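[bench-auto] Re: Arm on the oven bench: who does what now?

From: test lab, Gudcombe site
To: bench-auto list
Sent: April, 4:40 pm

> We are a small appliance lab and have been quoted for a Fledeo cell
> to take over door and bake testing on countertop ovens. The quote
> is clear on payload, reach and cycle time. It has nothing to say
> about staffing.
>
> Management reads it as one bench fewer to staff. The technicians
> read it the same way and are not happy. I would like to hear from
> a site that has run one through at least a full product program:
>
> - which tasks moved to the arm and which stayed
> - what the technicians do during a run
> - whether job grades or shifts changed
> - anything you would put in writing before the install
>
> Please answer on-list if you can, there are others here with the
> same quote on their desk.

Answering on-list as asked. We run the oven bench for Nic Giolla at the Gudcombe site. The cell is an arm with a multi-fingered hand and a camera mounted near the wrist. Fledeo did the integration. Runs are queued and logged in Ollus, which we already had for the thermal chambers, so your logging situation may differ.

1. What the bench did before

Two kinds of work went on at this bench. The first was door endurance: open the door, close it, inspect at intervals, record. The block length is 300 cycles between inspections. The second was functional baking: load a pan, set the controls, bake, unload, grade the result against the color chart.

The door work was disliked by everyone. It was rotated in short turns, which meant frequent handovers, and the handovers were where the count went wrong. We had blocks thrown out at audit over a tally sheet that disagreed with the inspection times. The baking work was considered the skilled part and people asked for it.

2. What moved

Door endurance moved completely. The hand opens and closes the door by the handle, the force trace goes to Ollus with the cycle number, and the block stops itself for inspection. The disputed tally sheets are gone. That result came early and has held.

Baking moved in part. The arm can open the door and handle a cool pan on and off the rack. It can turn the knobs on the models where we have taught it the knob positions. It does not grade. We tried grading from the wrist camera and withdrew it, because the camera and the technicians disagreed most on the pale end of the chart, and that is the end the customer argues about. Grading is done by eye, under the booth lamp, by a technician who signs for it.

Combined runs, where the door is worked with a load on the rack, are the ones most like real use. They are also where most of our unplanned stops come from. The approach to the handle has to be taught per model, and a drop-down door swings through the space the fingers want to be in. If the oven is put back on the table at a slightly different angle after inspection, the taught path is off by enough to matter. We now check oven position before every restart.

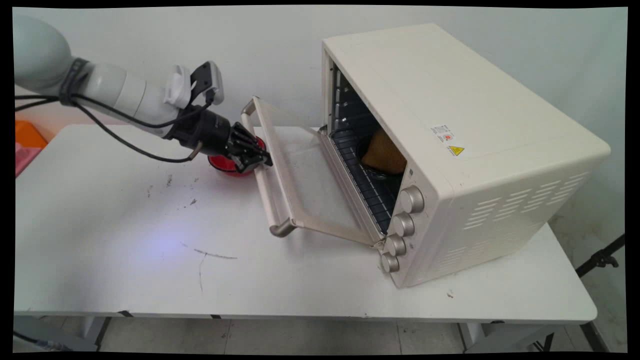 3. What the technicians do during a run

This was your second point, and it is the one the quote will not help you with. The assumption here was that a technician would start a block and walk away. For door endurance that is nearly true. For anything with a load in the oven it is false: our site rule is that a heated oven is attended, and the rule was not relaxed for the arm.

So the work changed shape. A technician on the oven bench now spends the day on the following:

- Teaching. New model, new handle, new path. The technicians do this themselves after a course from Fledeo. At first only the integrator could do it and we lost days waiting for a visit.
- Setup and position check before each block.
- Attending heated runs, while doing paperwork or prep at the next table.
- Inspection at the end of each block. Hinge play, seal, handle fasteners. Same checklist as before.
- Clearing stops. Target is 10 minutes from alarm to restart or to a decision to abandon. We meet it on day shift. We do not always meet it late in the day.
- Grading.

The part people did not expect was the loss of incidental knowledge. A person who opens a door by hand all morning notices that the hinge has started to click well before the checklist would catch it. The force trace shows some of this and misses the rest. A faint rub on one side of a door gave us a flat trace and was found by a technician who happened to be standing there. We have since added a short hand check to the inspection – the technician opens and closes the door manually and writes down anything they feel or hear, in free text. The free text field has turned out to be read more than any other field in the report.

4. Grades, shifts, headcount

Before the install the bench was staffed by 2 technicians. It is still staffed by 2 technicians. Throughput on door endurance went up, and the time released went into teaching and into a backlog of knob torque work that had been sitting. I would not present this to management as a saving. Presented as capacity it survives a review.

Grades did change. Teaching the arm was first handed out as an extra duty with no change in pay, and this was a mistake. Those who took the course were doing a different job from those who had not, and were being called over from other benches to clear stops. It was settled by writing a new job description with teaching and recovery in it, open to everyone on the bench. Not everyone wanted it. One of our most experienced graders declined and has stayed on grading and inspection, and the bench is better for having that person there.

Shifts are where I would be most careful. Once a machine can run in the evening somebody will ask why it does not. We ran an evening trial with unheated door blocks only. It worked technically. In practice the stops landed on the late technician from the chambers, who had not been trained and had no authority to abandon a block, so a stop at the start of the evening meant an idle cell until morning. We ended the trial and will not repeat it until the late shift has been through the course.

5. Put in writing before the install

a) Who may teach, who may restart, who may abandon a block. Three separate permissions in our case.
b) That force and camera logs are used for the product and not for measuring people. Ollus stamps every restart with a login. Within a month a supervisor had sorted that table by name. It was stopped, but the trust took longer to come back than the agreement took to write.
c) Paid time for the course, inside working hours.
d) How a heated run is attended, in the same words for the arm and for manual work.
e) Who owns the taught paths. Ours are ours. The first draft of the contract said otherwise.
f) A manual fallback kept in practice. We run a door block by hand once per program. It is unpopular and I intend to keep it.

6. Open items

Worn fingertip covers are the largest consumable and we have no good way to predict the change point. At present they are changed at inspection if the technician does not like the look of them. If anyone has a better criterion I would take it.

Pan handling with gloves of residue on the fingers is unsolved. Cleaning the hand after greasy loads takes longer than the load did, and so greasy loads have gone back to manual.

We have also not settled how to describe combined runs in the customer report. The customer wants a cycle count. We want to state which cycles were loaded, which were attended, and which followed a reposition. The current template has one line for all of it – if another lab has a template that separates them, please post it.

I can send the job description and the permissions sheet off-list. The course outline belongs to Fledeo and you would need to ask them.

Oven bench lead, Gudcombe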